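Ticket 2293
Queue: Motive power, running faults
Locomotive: Dundcombe No. 3, four-wheel diesel-mechanical shunter
Reported by: Lutfa Begum
Assigned to: Mathias Gruber
Priority: Medium, raised to High, returned to Medium
Status: Closed, one follow-up item open
Opened: 21 Feb 2026

Fault as reported

Loco loses main reservoir pressure when standing with the engine at idle. Gauge falls slowly until the low-pressure warning sounds. Pressure recovers when the engine is revved and holds while the loco is working. Driver noted that the fault was worse after a long stand at the Sterneck end of the yard with the train brake applied. No fault seen on light engine moves. Loco was taken off its train and put on the pit road.

Straight air brake worked normally throughout. Handbrake tested and holding.

Entry 1 – Mathias Gruber

Built up to full pressure and shut down the engine. Brakes released, brake valve isolated. Pressure fell steadily on the main reservoir gauge. Fault is therefore present with the engine stopped and does not depend on compressor output, though a weak compressor could still be making it look worse.

Soap solution applied to all reservoir unions, the drain cocks and the visible pipework between the compressor and the first reservoir. Slight bubbling at the rear drain cock. Cock lapped in and refitted. Bubbling stopped. Fall on the gauge slower than before but still outside the limit on the card.

Next step: isolate in sections.

Entry 2 – Mathias Gruber

Worked through in the order given on the pipe diagram.

Horn and sander feeds isolated: no change.
Wiper feed isolated: no change.
Gearbox control feed isolated: gauge steady.
Gearbox control feed restored: gauge falls again.

Repeated with the same result. Leak is downstream of the gearbox control isolating cock. That section takes in the control air reservoir, the reducing valve, the gear selector valve on the desk, the pipework under the cab floor and the change cylinders on the gearbox.

Cab floor plates need to come up. Two of the screws are rounded off and will have to be drilled.

Entry 3 – Ieva Krūmiņa

Please check the reducing valve before lifting the floor. The same symptom was logged on this loco in September, and the reducing valve was blamed and changed. The replacement was an overhauled unit from stores and not a new one. If the diaphragm has gone it will vent through the small hole in the bonnet and you will feel it with a wet finger.

Entry 4 – Mathias Gruber

Checked. No discharge at the bonnet vent. Outlet pressure correct and stable. Reducing valve is not the cause.

Listened at the gear selector valve with the desk cover off. Faint hiss from the exhaust port in neutral, none in first, second or third. An exhaust leak in neutral only points to either the valve face or the neutral interlock. With the pipe from the interlock blanked the hiss remained, so the interlock is cleared.

Selector valve removed for strip-down. Loco must not be moved under its own power until it is back. Red card on the desk and on the battery isolator.

Priority raised to High by the shed foreman as the other shunter is away on hire to Groltska.

Entry 5 – Chaminda Siddiqui

Selector valve stripped on the bench. Findings:

Valve face scored across the neutral land. The score is deep enough to catch a fingernail.
Rotary valve marked to match.
Fine swarf in the base of the body, bright, magnetic.
Spring free length within limits.
Spindle seal hard but not leaking on test. Changed anyway.
Body joint in good order.

Face and rotary valve lapped together on plate, coarse then fine. Score removed. Blued and checked, full contact all round. Cleaned out with paraffin and blown dry. Assembled with a light smear of the specified grease.

The swarf is the part I am not happy with. It did not come from the valve, as both working faces are bronze. It has come down the pipe. Suggest nothing is refitted until the feed pipe has been blown through and the strainer looked at.

Entry 6 – Mathias Gruber

Strainer bowl removed. Gauze element missing. There is a bowl, a spring and a washer, but no gauze. Checked the stores issue sheet for the September job and a gauze was drawn, so either it was never fitted or it went to another loco.

Rounded screws drilled out and floor plates lifted. Feed pipe disconnected at both ends and blown through into a clean rag. More swarf recovered, same type. It matches what you would expect from cutting a thread on steel pipe and not clearing it afterwards. A length of pipe under the floor is newer than the rest and has been threaded by hand.

That length removed, cleaned with a pull-through, edges dressed and refitted with new sealing tape kept clear of the first thread. New gauze fitted to the strainer. Part 172 on the pneumatic list. The last one in the bin, so stores will need to reorder.

Entry 7 – Ieva Krūmiņa

Reorder placed with Wickramasinghe. Please confirm whether the change cylinders have been checked. If swarf reached the selector valve it may have gone further. 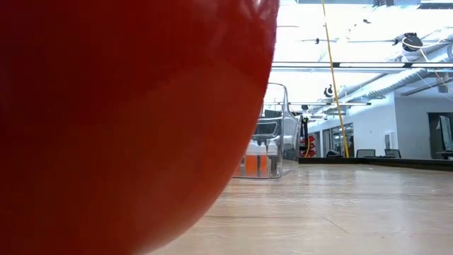
Entry 8 – Mathias Gruber

Change cylinder pipes disconnected at the gearbox end and blown through one at a time. First and second clean. Third gave a few specks on the rag, then clean. Third gear cylinder opened up. Bore is bright with no scoring. Piston cup in good condition. Cylinder wiped out, lightly greased and closed with a new joint.

Selector valve refitted to the desk. All unions made and soaped. No bubbles.

Entry 9 – Mathias Gruber

Leak test repeated with engine stopped. Gauge fall now well inside the limit with all feeds open and the selector in neutral. Repeated in each gear with the final drive locked in mid-position and the wheels scotched. Same result each time.

Exhaust port silent in neutral.

Gear changes tried up and down with the engine at idle. All gears take up cleanly. Third was said by drivers to be slow to engage – this was never put on a ticket – and it now comes in promptly.

Red cards withdrawn. Priority returned to Medium.

Entry 10 – Lutfa Begum

Took No. 3 out with the empty stock and left it standing at the Sterneck end with the train brake applied and the engine at idle, as when the fault was first seen. Warning did not sound. Pressure stayed up for the whole stand. Returned to shed and repeated with the loco alone. No fault.

One observation. The compressor governor cuts in a little later than the figure on the cab notice. It is consistent and did not cause any difficulty. I am recording it here so that it is not lost.

Entry 11 – Ieva Krūmiņa

Governor setting to be treated as a separate item and checked at the next examination. Do not adjust it under this ticket.

Cause recorded as: pipe swarf carried into gear selector valve, strainer gauze absent. Contributory: replacement pipe not cleared after threading.

The September ticket has been reopened and its cause amended. The reducing valve taken off at that time has been tested by Chaminda Siddiqui and found serviceable. It goes back on the shelf with a green label.

Entry 12 – Fadime Sarıgül

Workshop instruction changed as follows.

1. All new or altered air pipe to be blown through in both directions before final connection.
2. Strainer bowls to be opened and the gauze sighted whenever the control air system has been disturbed. Sighting to be signed for on the job card by a second person.
3. Sectional isolation test to be done before any valve is changed for suspected leakage.

The old issue of the instruction should be taken down from the board by the compressor house. The copy in the cab folder of No. 3 has already been replaced.

Work done

Rear main reservoir drain cock lapped.
Gear selector valve overhauled, spindle seal renewed.
Control air feed pipe cleaned and remade.
Strainer gauze fitted.
Third gear change cylinder examined, joint renewed.
Cab floor plate screws renewed, 2 off.

Open item

Compressor governor cut-in pressure, to next examination. Owner: Mathias Gruber.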